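Storing small things around a vanity with an undermount basin

Posted in Bathrooms & Plumbing, March 2024

flilness_flat

The washroom at our unit has a dark countertop with a white undermount basin and no cupboard. The counter also collects stock: bottles, jars, spare bulbs. Depth behind the basin is 40 mm.

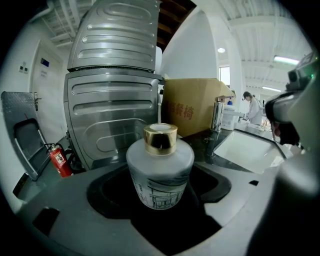
I want the counter limited to soap and everything else moved. Does glass need a closed box, or will an open shelf do?

brornby4

Closed box for glass. Sort by cap first: screw caps can lie down, anything else stays upright.
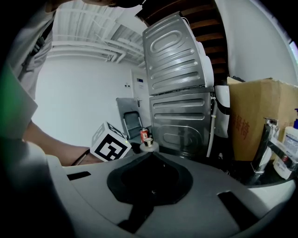 Small jar with a gold-coloured cap.

Bulbs go in separately, base down, with card between them. Do not store them over the basin.

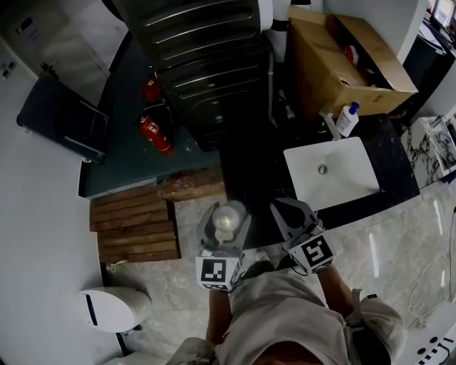 Clear round bulb, basin to the right.

A small wall shelf takes 4 kg at most on plasterboard fixings. Check yours before loading it. Extinguishers should be on brackets, not left loose.

montoya_k

Just get a Brurnell caddy. Mine has been fine since January.

tap_and_trap

Agree with the closed box. For the counter itself:

1. Clear the back edge and wipe along the joint between basin and countertop. Look at the sealant while it is exposed.

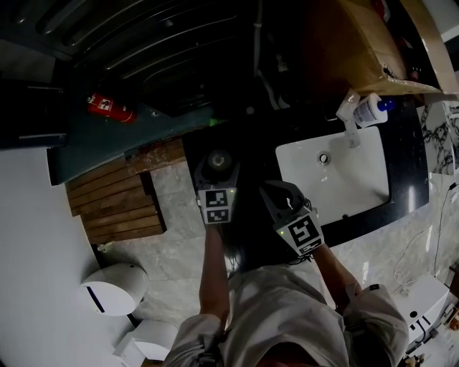

2. Stand the soap bottle to one side of the tap, label outwards. If it tips over, the ledge is too narrow and it needs a wall holder.

3. Tape the carton shut and write the contents on the end.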